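Sorting the spare room, and how I fold a denim jacket

The spare room has been the place where things go when I can't decide about them. It started with a box of cables when we moved to Skorthorpe and it grew from there. By December the bed had disappeared under clothes, and as Orathai was coming to stay I had to do something about it.

I gave it two mornings. The first was all clothes and the second was everything else, which I won't go into much as it was mostly paper.

I've tried the method where you tip everything out on the floor and sort it in one go. I get about an hour in, lose heart, and end up pushing it all back into the wardrobe with my foot. This time I took one armful at a time off the rail, put it on the bed, dealt with it, and went back for the next. The bed had to be clear again before I let myself open the wardrobe door. It's slower but you can stop for lunch without having to climb over anything.

The summer things went first. They're light and fold down to nothing, and they went in the long flat box that slides under the bed. I don't use vacuum bags any more. I had two from Zudemura and they both let the air back in within a week, so what you have in the end is a large creased pillow of shirts. A box with a lid does the same job and you can see what's in it.

Jumpers I fold in half down the middle, sleeves laid back on themselves, then in three. I don't hang them. I hung a good grey one for a whole winter once and it came out with points on the shoulders that never went. Two of the jumpers had moth, so they went in a bag in the freezer for a fortnight next to the peas. Lleucu Morgan told me to do that years ago and I have done it ever since. The holes are small and I'll darn them, though probably not before spring.

Then jackets. I own more jackets than anything else and I wear perhaps two of them. There's a waxed one that belonged to my uncle and doesn't fit, a green one with a broken zip, a smart one for funerals and interviews, and a dark blue denim one I've had so long I can't remember where I bought it. The uncle's jacket I kept. The green one has gone to Behrouz Taheri, who mends zips at a stall in the covered market, and I'm to collect it when he gets the right length of slider in.

Denim is awkward to fold. It's stiff, the seams are thick where they cross, and if you just fold it in half like a shirt you end up with a lump at one end and a ridge down the middle that stays in until you wash it. I used to leave mine on a hook behind the door but the loop at the neck tore and I've not sewn it back on.

What I do now is lay it face up on the bed, collar towards the pillows and hem towards me. I smooth the front panels out from the middle with the flat of my hand and get the pocket flaps lying down. I leave the front done up, or at least the middle buttons, otherwise the two sides slide over each other as soon as you move it. Then one sleeve goes in under the body, as flat as it will go, and after that the other. It's tempting to fold the sleeves across the front instead, and that does work, but the cuffs then press into the front and you get a mark from the button. Underneath, they hide.

Once both sleeves are in, check the shoulders. There's always a bit of extra cloth bunched there and it needs pulling down, or the whole parcel comes out thicker on one side. Then fold the hem up to just below the chest pockets, and fold again so the collar ends up on top. Mine comes out a bit bigger than a large book. It sits on the shelf with the jeans and it doesn't fall over.

The bed is a good height for all this, better than the table, which is too low and gives me backache. It also has the patchwork quilt on it, which is soft enough that nothing slides about. The quilt is very busy. It's printed squares, black and white checks next to red mandalas next to beige and brown flowers, with paisley wherever there was room, and it goes with nothing else we own apart from the yellow pillow, and it doesn't go with that much either. Thitima Phetsri gave it to us when she moved to a smaller flat and I've grown fond of it. The one drawback is that small things get lost against the pattern. I put a spare button down on it and spent a good ten minutes patting squares.

I should say something about the things that aren't clothes, as they always turn up in among them. The red shaggy toy had been at the back of the wardrobe behind the boots. I had it down as one to give away, then moved it to the bed while I thought about it, and it's still there. I also found two pillowcases without partners, a swimming towel, the good scissors, and a carrier bag with 500 baht in it from our trip to Klinhom, folded inside a receipt for noodles. I've put the money in the drawer with the passports in case we go back.

The dark grey bag is the one I use for the charity shop. It's an old one, and when it's full I take it down, empty it on their counter and bring it home again. Having a bag that's only for that makes a difference to me. If I use a cardboard box it sits in the hall for a month and people start taking things back out of it. I filled it twice over the two mornings. Most of it was shirts with collars, from when I worked in an office, and a pair of boots that have hurt my feet since the day I bought them.

I kept a rule about doubtful things. If I couldn't decide I tried it on, and if I took it straight off again it went in the bag. I made two exceptions, the uncle's jacket and a cardigan with a burn on the sleeve, and I'm not going to argue with anyone about either.

The wardrobe door shuts now. There are 10 hangers spare on the rail, the wooden ones, and I've told everyone in the house that they are for guests. Orathai had room for her coat and her two dresses when she came, and the shelf above was empty apart from a blanket.

Still to do: the top of the wardrobe, where the suitcases are, and the drawer under the window that sticks. Nipon Nuchit says to rub a candle along the runners. I've got a candle somewhere, possibly in the drawer. I also need to sew the loop back on the denim jacket, which would take five minutes, and I have been saying so since we lived in Casside.

I'll do a separate post on the paper when I've got through it. There's one more box to go, and a folder of instruction booklets for things we no longer have.
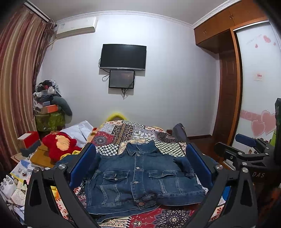 The denim jacket on the quilt, during the folding.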